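## 4. Good Practice Rules for Home Recording with Hand-Held Grippers

The rules in this section grew out of the first Flelura pilot, in which people recorded cloth handling in their own homes using paired hand-held grippers. We had written a protocol before the pilot and were rather proud of it. Most of it had to be rewritten within a month, and we are happy to report that the new version is shorter. It is laid out below in the order in which an operator meets it, with comments on the parts that caused the most discussion.

### 4.1 Start state

A session opens with one garment on one supporting surface. For sweaters and other knitwear the garment is spread flat, sleeves out to the sides, hem toward the operator. The hem direction matters a great deal! In our early recordings operators chose their own orientation, and the annotators spent their time arguing over which sleeve was the left one. Under the current rule (Rule 2), left and right are always named from the operator's side of the bed, whichever way up the garment is.

The surface itself may be a bed, a table or a clean floor. Beds were by far the favorite, and they bring wrinkled sheets and heaped bedding with them. Rule 3 says that bedding may stay on the bed provided the garment can be laid out fully. Figure 3 shows a start state that meets Rules 2 and 3, with the sleeves extended and the hem between the fingers of the nearer gripper. 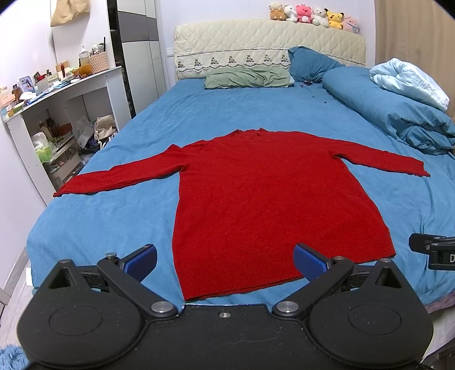

**Figure 3.** Start state for a knit sweater on a bed: sleeves extended, hem toward the operator, bedding left in place.

We want to argue strongly for leaving the room alone. The Ison protocol, which we used as our starting point, asked operators to clear shelves and put away anything colorful within view. We tried this for 200 recordings and then compared them with 200 made in rooms as people keep them. The tidy set was easier to label, but the policies trained on it did badly as soon as a shelf or a row of toys came into view. Rule 4 therefore asks operators to remove only private material: letters, prescriptions, screens that are switched on, and photographs of people. A photograph can be turned to the wall. Where one has been left showing, the reviewer masks it before release.

### 4.2 Contact and grip

Knitwear is a wonderful material for finding out whether a rule is any good. It stretches and catches, and it holds a crease for a while and then lets it go. Rule 5 asks that both finger pads be checked before each session for loose threads and for lifting at the corners. A lifted corner will snag a rib stitch, and an operator who feels a snag tends to shake the gripper, and that teaches the policy to shake too.

Rule 6 covers the approach. The jaws are opened before they reach the cloth, held open over the intended grasp point, and closed in one movement. We recommend taking two layers at a hem and a single layer anywhere else. Operators found this hard to judge once a sweater was partly folded, and the fault was in our wording, which spoke of "the edge" as if a folded sweater had only one. Kamrul Weerakoon rewrote the rule after a long afternoon of watching playback, and it now refers to the *nearest free edge*, meaning the closest border that can be lifted without dragging a second fold along with it. Agreement between annotators improved at once, and we have used the term ever since.

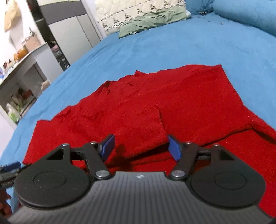

Intermediate states need their own rule, and here we depart furthest from earlier practice. The Fakir checklist treats any state that isn't on the planned folding path as a failure and ends the recording. We keep going. Rule 7 states that a bunched or uneven state is part of the task, and that the operator should recover from it using the grippers alone. Hands may not touch the cloth between the start signal and the stop signal. If a hand does touch it, the recording is kept but tagged, and it goes into a separate pool. That pool has been more useful than we expected, particularly for training the detector that decides when a robot should ask for help.

Rule 8 deals with two grippers working at once. The one that isn't grasping should rest clear of the garment or hold it down on purpose. Hovering just over the cloth is discouraged, as it hides the fabric from the other gripper's camera and leaves annotators guessing about intent.

### 4.3 Length, rest and records

A recording is capped at 1000 frames. Operators who reach the cap stop where they are and start a new recording from that state, with the two linked in the session log. After 100 recordings the operator takes a full day off. This limit came from the operators themselves, and we would urge other groups to adopt it.

The log holds the rule version, the garment type, the surface and any tags. We store it in Nondex format, one line per recording, and leave the free-text column open. Please read that column! The nearest free edge rule began there as a grumpy remark about cuffs. Version 2 of the rules was frozen in July, and changes proposed after that are listed in Appendix B with the name of the operator who raised them.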